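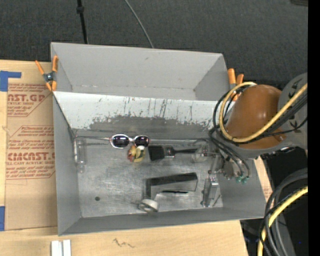

The bin-picking arm over its practice bin at the Osusex workshop in Pratmont. The contents include sunglasses, a paintbrush and a small toy figure.

Pratmont workshop says its sorting arm is nearly ready. Members may want to wait

PRATMONT - A robot arm being put together at the Osusex shared workshop on Rahman Street will be clearing the lost-and-found bin by the end of April, according to the people building it. The same people said much the same thing last fall.

The project, called Veditz, is supposed to reach into a bin of mixed odds and ends, pick up one item at a time and put it where it belongs. Builders gave a progress talk to members this week and came with a number: 68 percent of pick attempts in their latest round of testing ended with the item out of the bin.

That round was 200 attempts long. It was run by the builders, scored by the builders, and used items the builders chose. Asked whether a dropped item counted as a success if it had already cleared the rim, Sulastri Liew, who leads the project, said that it did.

"We're measuring the grasp," Liew said. "Placing it somewhere useful is the next stage."

For anyone hoping to get their safety glasses back, the next stage is the one that matters. The workshop's newsletter left out the distinction when it announced in its spring issue that Veditz "sorts everyday objects on its own." As of this week it does no sorting. It lifts things, some of the time, and a person decides what they are.

The hardware is further along than the claims made for it might lead you to fear. The arm reaches over a gray two-compartment metal bin on a wooden tabletop, with orange-handled spring clamps on the left and right rims. The bin's divider has lost a wide patch of paint along its lower half. Yellow and black cables loop around the gripper end of the arm and out over the side of the bin, and more than one member at the talk asked what happens when one of them snags. Liew said the cables would be tidied up before any public demonstration.

Sheets of acrylic, still in their printed protective paper, are meant to become a guard around the table. The guard was on the list in the fall as well. Until it goes up, the arm can run only when two trained members are present, which limits testing to evenings and accounts for a good part of the delay.

Clear objects remain the sore point. Glassy and transparent items go into the practice bin on purpose, and Liew conceded that the vision software often fails to notice them against the scratched metal floor. She would not give a separate success figure for them, saying the sample was too small to be fair. Dark, flat things are "pretty good," she said, and sunglasses are "good if they land right side up."

The bigger question, and the one that got the longest silence at the talk, is what the arm is for. The lost-and-found gets emptied when somebody feels like doing it. By Liew's own estimate the job takes a person 3 minutes. Her team has put 70 hours into the software alone, and she did not have a total for the mechanical work.

Liew argues that the comparison misses the point. Members have learned wiring, machining and a good deal of programming on the project, she said, and a bin full of mismatched junk is a harder and more honest test than the neat rows of blocks used in a lot of hobby demonstrations. She is right about that last part. A gripper that has to cope with a paintbrush and a toy in the same pile is being asked a real question.

But that is an argument for a class, and Veditz has been presented to members as a tool. It takes up a full table in a room where bench space is already booked out most evenings, and the workshop is now asking for a second camera and a replacement set of gripper fingers to be paid for out of the general equipment fund. No outside test has been scheduled. When a member suggested letting people bring in their own objects for a trial run, Liew said she would prefer to do that "once we're past the embarrassing stage."

The funding request goes to a members' vote next month. Supporters say the new parts would raise the success rate, though the talk included no target figure and no date by which one would be met.

The lost-and-found is kept on the shelf by the front door and can still be searched by hand during opening hours.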